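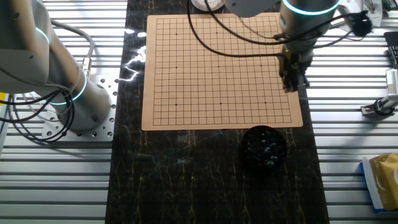
Grid fitting, planner, and a stupid unit bug

March 5, 2019

Quick one tonight, want to get this down before I forget what I changed.

Board detection is mostly done. I threw out the corner finder. It was fine until the board got nudged and then it would lock on to one of the gold veins in the marble and call that an edge. Very confident about it too. Now it finds the star points first, nine dots, three by three, fits a homography to those, then refines on the line crossings. Board can sit crooked and it doesn't care. Should have done it this way in February when Walid told me to.

Glare is still a pain. Shiny marble, overhead lights. The patch left of the board I just mask. Yiğit wants a polarizer. Maybe.

Cables were the other thing. They hang over the top rows and the refinement step kept snapping to them, black on tan, same as the lines, of course it did. Fix: drop any crossing where the two line directions aren't close to perpendicular after warping. Needs 100 good crossings or it refuses to publish a pose. Before that it would happily publish garbage and the planner would beleive it.

Planner. Two arms, one board, so they need to not be in the same place. I had a big joint 14-dof plan for both and it was lovely and took forever. Ripped it out. Now there's a lock on the volume over the board, one arm holds it, the other waits outside. Boring. Median plan time went from 378 ms to 152 and I deleted a whole file. Banafsheh pointed out the waiting arm can still plan while it waits, so that's next.

The unit bug. Stone pick height was off, sometimes by a lot, and I spent an entire evening on the depth calibration. Wasn't calibration. The config loader reads millimeters, the gripper node wants meters, and one of the two paths converted twice. Rostam found it in ten minutes by reading the diff. Added a test. Added a suffix to every variable name. _mm, _m, everywhere, ugly, staying.

Picking from the black bowl is not solved. Black stones in a black bowl, the segmentation sees one big blob. The little highlights on top help a bit, I'm using them as seeds for the grasp candidates, which feels like cheating. Have 290 labeled crops so far, need way more. Anybody who has labeled shiny black things on a dark background, please email me.

Todo:
planning while waiting
retry logic when the grasp comes up empty (right now it just places nothing, proudly)
log replay tool, Yen-ting's half finished branch, need to rebase it
rename the lock topic, it's still called test2

Code is on the usual branch, don't pull untill I've fixed the launch file.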